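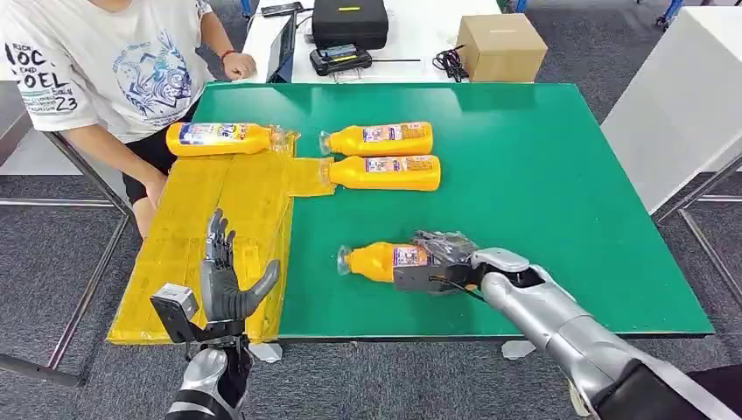 Laltulthorpe, June

Okay, so before we get into teleoperation proper, look at what the right hand is doing with that bottle. It has it by the base end, and I want you to keep that grip in mind all session, because your choice of grip is the first thing the robot learns from you (whether you meant to teach it or not!). Grab by the base one time and by the cap the next, and you've taught it two tasks mixed together.

For the Jalali exercise each pair records 40 demonstrations. Go slowly. I know it feels silly, but jerky driving ends up in the data, and we had 2215 clips from the Tristex set last term where I could tell who'd had coffee. Throw away the first 14, they're always practice. If you fumble, keep going and recover, then mark the clip "R" on your sheet. I love those clips, they're worth a lot later on.

Now the wrist view, which people forget to check:

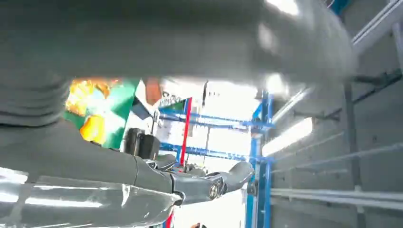 Fig. 2. Wrist view: fingers in sight, blue racking behind.

See how much of the upper half is one gray blur? Your policy gets that too. Check this view before you hit record, and write down anything large that blocks it.

Related handouts
Flimstead lab: booking and setup
Hand guiding, part 1
Labeling your first 100 clips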